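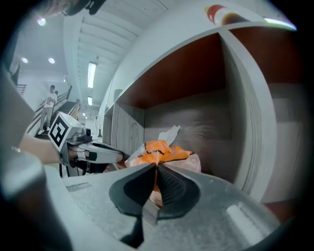 Photo credit: Florence Cloutier / Malldale project

How to record two-gripper shelf demos that your policy can learn from

Posted 07/05/2021 by Yaa Annan

Okay, so you've got a pair of hand-held grippers, a camera on each, and a pile of stuff you'd like a robot to pick up someday. I've spent a big part of my year on the Malldale data and people keep emailing me the same questions, so I'm writing down how we do the shelf task. We start with bags because bags are horrible (they fold, they slide, they look different every single time) and you find out fast whether your setup is any good.

I'm assuming your cameras are already calibrated and your marker cubes are bolted on. If they wiggle when you tap them, fix that first! A loose cube will cost you a week.

1. Pick the shelf before you pick the object

We use open cubbies with the bag sitting inside. A cubby is nice and mean: there's a back wall, there are sides, and both grippers have to come in through the same opening. Walk up to it with a gripper in each hand and just wave them in and out a few times. If your knuckles hit the edge, your demos will be full of little flinches, and yes, the policy will learn the flinches.

Don't strip the place bare, either. I leave things on top of the shelf, I leave the lights on, and people can walk through the background all they like. My first batch was shot against a clean wall and the policy fell apart the moment Tariq Bajwa walked past in a bright jacket.

2. Decide what each hand does

Say it out loud before you record. Ours goes: one hand pinches the loose plastic low down, the other comes in from the side and steadies the bag. Swap hands halfway through the session and tag the episodes so you can tell them apart later. We didn't tag ours at first and Gordon Charbonneau had to go through 70 of them by eye. Sorry, Gordon.

3. Keep the cube where the other camera can find it

Each camera tracks its own motion from the room, which works fine for one hand. With two hands you also need to know where they are relative to each other, and those separate tracks drift apart by a bit more every minute. The marker cube is what pulls them back together. Whenever one camera sees the other gripper's cube, you get a direct measurement and the drift gets squashed.

So, in practice:

Start every episode with both grippers held up, facing each other a little, and hold still for a slow count of five.
Bring the second hand in from the side. Coming in from behind your first hand hides the cube.
Once you're in the cubby, try to keep one face of the cube tipped toward the other camera.
End the same way you started.

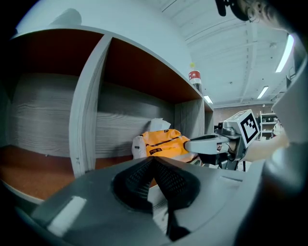 Second gripper in from the right, fingertip on the orange bag, with the cube in view of the first camera.

That's a view I'm happy with. The cube is tilted, but the black border is there to find, and the finger is against the bag at the same time. Fisheye lenses bend things a lot near the rim, so a cube closer to the middle will usually give you a cleaner pose than one way out at the side.

4. Go slower than feels normal

Everybody rushes. Florence Cloutier has the steadiest hands in our group and even she had to redo her first set. Close the fingers, wait a beat, then move. Crumpled plastic shifts after you let go of it, too, so keep recording for a moment after release.

Mess up the bag between takes. Shove it deeper, turn it, fluff it. I used to put it back neatly every time — big mistake — and ended up with 200 episodes that were pretty much one episode.

5. Check your takes before you pack up

Run the tracking on a handful right away, while the shelf is still where you left it. I look at two plots: the distance between the grippers over time, and which frames had a cube detection. Long gaps in the second plot line up with jumps in the first one almost every time. If the gaps fall in the middle of the grasp, toss the take and do it again.

We kept 664 episodes for the bag task after this step. Nanna Hjaltested trained one policy on the kept set and another on everything, same settings. The kept set gave us smoother two-handed grasps and far fewer cases where one hand showed up early and knocked the bag over. It's one task on one kind of shelf, so please don't read too much into it. We'll run the Corkdale shelves in August and I'll add those results to this page.

The checking script is in the Malldale repo, in the folder called drader (long story). It needs the raw video, so don't compress anything before you run it.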